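Good Habits at the Sorting Bin: A Gallery

We rewrote our bin rules at Trolness in May, and I'm so pleased with how they read now! They cover how we lay out a pick-and-place task before the arm gets to work.
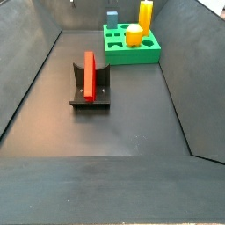

Rule one is my favorite – leave open floor in front. The stand and the foam tray go in first, then the blocks, and the stretch by the front wall stays clear so there's room to approach.

Red block in its black stand, green tray toward the back. Li-hua Ng wrote the rule on keeping those two well apart, and it's a great one for new people to learn early.

Rule 9 is the dust check. Wipe the floor before each session, and look again under good light, as small pale specks are easy to miss on dark gray.

The full rules are pinned up next to the Jornine bench. Come and read them!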